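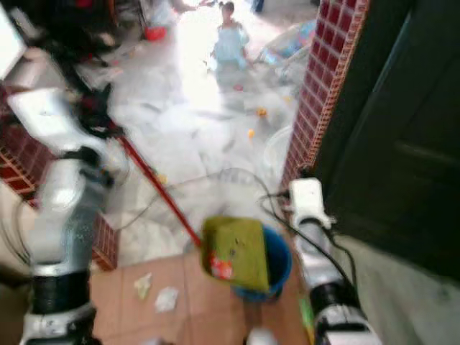 OPINION / HOUSEHOLD

**Buy the dustpan with the long handle**

Writing this fast, because I have bread in and the timer is set for 9 minutes.

Long handles on dustpans. I'm for them. Strongly. My neighbor Sabina Gajdoš is against, says they're for restaurants and movie theaters, and that a real sweep gets down on one knee with the little pan and the little brush. Fine. Sabina has excellent knees. Mine went in December, on the cellar stairs, and I have not been on good terms with a floor since.

A red handle, a yellow-green pan, a blue bucket waiting behind it. What I'd want by any door. Bright stuff, cheap-looking stuff, and I mean that as praise. You can find it. A tasteful gray dustpan goes behind the tasteful gray trash can and is never seen again.

And the paper on the floor, let's talk about the paper. Two crumpled bits on red-brown tile. That's most of the sweeping in most houses. Not mud, not broken glass. Receipts, a napkin, the list you wrote and balled up. People walk past that kind of mess for days becuase picking it up means bending, and bending twice is an insult. I did it myself all last winter. Stepped over the same envelope so often I could have told you the postmark.

Ifeoma Osagie, who I rent the downstairs from, thinks the whole argument is silly. Get a vacuum, she says. She has one, a Korix, she loves it. For two scraps of paper? Unwind the cord, find the outlet, scare the cat, wind it all back up. No thank you.

Also small squares of tile mean grout, lots of it, and grit settles in those lines. A pan with a flat lip, pushed hard against the floor, does OK there. Not perfect. You'll always get that thin line of dust that won't go over the edge, and you back up and try again, and at some point you kick it under the mat. Everyone does. Sabina does, I've watched her.

The bucket matters too, more than the pan maybe. Keep it right there. If you have to carry the pan across the house you will drop half of it in the hall. Mine lives by the back door and gets emptied when I rememeber.

So get the long one. Hang it on a nail, low, where you can grab it with your other hand full. Nnamdi Iyamu at the hardware counter will try to sell you the set with the matching brush, and the brush is all right, take it if you want.

Timer's going.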